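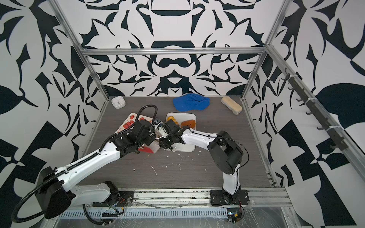 Goodall Contract Law Revision Cards: worth it for a first-year student?

Reviewed by Gergely Deák, Mar 11, 2022

The box promises "the whole of contract in a weekend." I've taught evening law classes long enough to distrust any sentence with a weekend in it, but three of my students bought the set in January and kept quoting it at me, so I paid for my own.

You get 1147 words of introduction (a student counted, for a bet) and 32 cards, sorted into formation, terms, vitiating factors and remedies. The formation cards are decent. Offer and invitation to treat are kept apart properly, and the card on acceptance by post gives the exceptions as well as the rule. Somebody who knows the subject wrote these.

Remedies is where I lost patience. Remoteness of damage gets half a card. Mitigation gets one line. Specific performance is described as "rare," with no hint of when a court might order it, and a student who writes that in an exam will get very little for it.

Case names are printed without dates. Why? There is room. The Kilthorpe cards, which cost less, manage dates and a one-line summary of the facts.

The practice questions on the back are mostly recall. I found two that asked for any application, and both had model answers that skipped the counterargument.

At 20 dollars I'd want more. If you already have a textbook and need something for the bus, the formation cards will do the job. For the other topics, stick with your own notes or borrow the Kilthorpe set from a library.

Two and a half stars out of five.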